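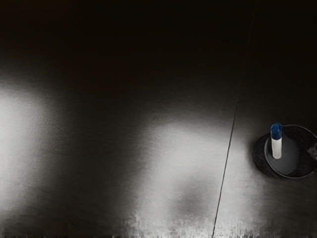

gravelroad_dee replied:
I'd go satin, and I say that as someone who loved gloss for years. We put a gloss black counter in our place in Skitdale and every lamp in the room turned into a big white blur on it by supper time. Lovely in February gloom, tiring the rest of the year.

Skutard wrote:
Thank you, that helps! The fitter quoted me 720 for satin and a bit less for gloss, so I was hoping somebody would talk me into the cheaper one. My kitchen only gets sun until lunch.

oldpantry replied:
Well, I'll happily try – I disagree with Dee on this. Ours has been gloss for 14 years and I still enjoy it every morning with my coffee. Move your lights closer to the wall and the glare mostly takes care of itself. It does want wiping over 5 times a day if you have kids, I'll grant you that.

gravelroad_dee replied:
Five times a day, and you're recommending it to her?

oldpantry replied:
I like wiping! It's peaceful.

Skutard wrote:
You two are making me laugh. I'm bringing both samples home from Aaltonen on Tuesday and leaving them under the lamp for a few evenings. Dee, did you oil yours or leave it alone?

gravelroad_dee replied:
Left it alone, just warm water and a soft cloth.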